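In defence of the slow bus

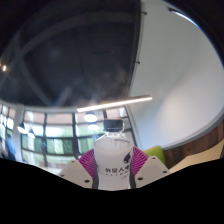

Last updated: May 7, 2025

I take the 127 from Tirkville to Clurgate most mornings, and people keep telling me I'm mad. The train does it in half the time! Yes, I know. I used to get it, standing up the whole way with somebody's rucksack in my face, and I'd arrive at work already cross.

The bus wanders. It goes round the back of the allotments, stops for ages outside the bakery, then crawls up the hill behind whatever tractor is out that day. I pack a drink and something to read, though mostly I look out of the window (I've been on the same chapter since October).

What bothers me is how we talk about travel, as if every minute between two places is a minute stolen from us. The council's plan would cut 4 stops so the bus gets in a bit sooner. Who asked for that? One of them is right by the surgery, and my neighbour Ánh Ông uses it every week. She'd have to walk up from the main road with her bad knee, all so that I can get to my desk earlier. I don't want to get to my desk earlier!

I'm not against trains, and if you've got a long way to go then of course you want speed. But a local bus is for the people along the route as much as the ones at either end, and I wish the planners would ride it on a wet morning before they start crossing bits out. The comments form is open at Clurgate library, so please do fill one in.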